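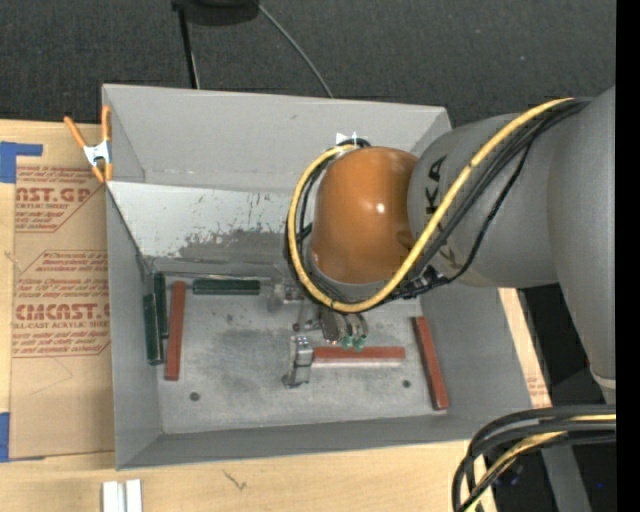

Sindel bin picking kit — frequently asked questions

Last touched in March. Answers by Ileana Sandu (applications) and Lucian Gavrilă (support) at Jidotia. Written fast, between calls. If something's missing, mail us and it goes on the page.

What is Sindel, short version?

A bolt-on bin picking kit. You bring the arm, we bring the gripper, fingers, camera, bin, the software and a small PC to run it. Parts lie any which way on the bin floor, Sindel finds one, picks it, puts it where you said. Repeat.

Which arms does it work with?

KUKA is what we use most in our own trials. Other makes: ask first. If your controller takes outside motion commands over ethernet we can probably talk to it. Very old controllers, no.

Do I have to buy the arm from you?

No. We don't sell arms. Customers who don't have one mostly go through Van Rooij, they do the arm, the pedestal and the guarding, and we come in after. You get two invoices, sorry.

What's in the box?

Gripper with two sets of fingers. Camera and bracket. Sheet-metal bin. PC, power supply, cable set, cable ties (never enough, buy more). License for one cell. Printed quick start, which is out of date — use the web one.

Not in the box: arm, table, guarding, e-stop wiring, clamps.

Why does the bin have sloped walls?

So the gripper can get in at the sides. With straight walls the wrist hits the rim before the fingers get near anything lying in the corner. Slope also helps parts slide back down to the floor if they get dropped. Doesn't fix everything. A long part lying tight against the foot of a wall is still the hardest pick in the bin.

So what happens with those?

Sindel tries the easy ones first. When only wall parts are left it goes for the end of the part instead of the middle and tries to drag it out a little before gripping. You can turn the drag move off if your parts scratch easy. Then it'll just flag the part and wait for a person.

Can I use my own bin?

Yes if it's rigid and doesn't shine too much. Bare shiny metal throws reflections, and the software sometimes sees an edge where there is no edge. Matte gray is good. Cardboard boxes flex, please don't. Measure your bin on the inside, at the floor, not at the rim. Lucian has had this wrong on the order form more than any other line.

Does a dirty bin matter?

Less than you'd think. Smudges and scuffs are fine once you've run the background step (Setup > Empty bin > Learn). Do it again after you clean the bin or after it gets a lot worse. Wet oil is a different story, wipe it.
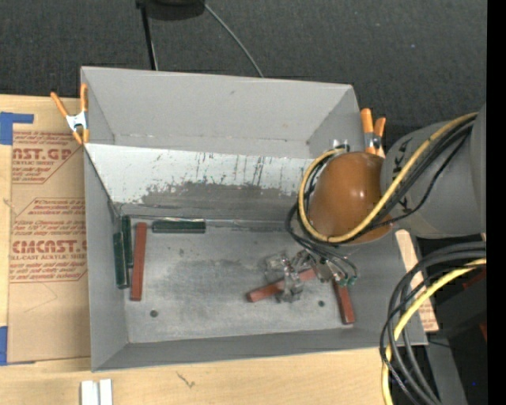 How should I hold the bin down?

Spring clamps on the rim are OK for a trial. Quick, cheap, and you can shift the bin while you work out reach. For production bolt it. A bin that has crept a little to one side gives you missed picks all morning and everybody blames the camera.

If you do clamp, put the clamps at the corners furthest from the arm's usual path and add them to the keep-out zones. They're small but they stick up. The software doesn't know about them unless you tell it.

What parts can it pick?

Best case: rigid, matte, longer than they are wide. Sticks, blocks, brackets, short tube. Works with mixed colors in one bin and you can sort by color too, if the colors are well apart. Red and green, easy. Dark green and black under bad light, not so easy.

Hard: clear plastic, mirror finish, springs (they tangle), anything floppy. We'll say no to springs.

Can parts overlap?

Yes. It takes the top one first when it can tell which that is. Two the same color lying tight together can get read as one wide part. There's a max width setting for this, set it to your real part width plus a bit. Fixes most of it.

How long does setup take?

If the arm is already mounted and running, 6 hours to first pick. That's one of us on site and one person from your side who knows the controller password. Please have the password. Without us, following the guide, plan on 2 days.

How long is the gripper cable?

It comes with a set that's cut long on purpose. Run it outside the arm, leave a generous loop at the wrist, strap it at the upper link. Too tight and it pulls out the connector on the first big wrist turn. Too loose and it drags on the parts. Jog the wrist through its full range by hand, slow, and watch the loop before you run anything in auto. Then watch it again.

Do the finger pads wear out?

Yes, they're a consumable. Swap when the grip starts slipping or you see a groove. Spares come in packs of 6. Two screws per finger, don't overtighten, the thread is soft and we've all stripped one.

What lighting do I need?

Steady. Normal shop ceiling light is usualy enough. Sun through a window that moves across the bin in the afternoon is the classic problem — works at 9 am, fails at 3 pm. A blind fixes it.

Is it safe to stand next to?

Not without guarding. It's an industrial arm and Sindel doesn't make it a cobot. Risk assessment is yours to do, or Van Rooij can do it for you. We won't start auto mode on site until we've seen a working e-stop.

Can I try it before I buy?

Yes, send us parts. A shoebox worth is plenty. We run them here on our own bench and send back the video and a log of every pick, including the bad ones. Trial costs nothing, you pay shipping both ways. Or rent: 33 days minimum, rent comes off the price if you keep it. Put a note in the box saying what counts as a good pick for you, people forget this and then we're guesing.

How is it different from Greveck?

Gets asked a lot. Greveck's kit comes with its own arm and its own cell, ours doesn't. If you've got no robot and want one purchase order, look at them. If you've got an arm standing idle, look at us. We're not going to do a feature table, they change theirs and we change ours.

What if it stops at night?

It stops safe, sends a mail with the last camera picture and the error code. Most are code 14 (no part found), meaning the bin is empty or something is lying where it can't reach. Clear it, press Resume. Support picks up from 7 am. No night line yet, we're two people on support and one of them is Lucian.

Do updates cost extra?

First year is included. After that there's a yearly fee or you stay on the version you have, it doesn't lock or expire. Back up your part files before updating. Really do.

Who do I write to?

Quotes and part trials, Ileana. Anything already bought and misbehaving, Lucian. Include your cell number, it's on the sticker under the PC.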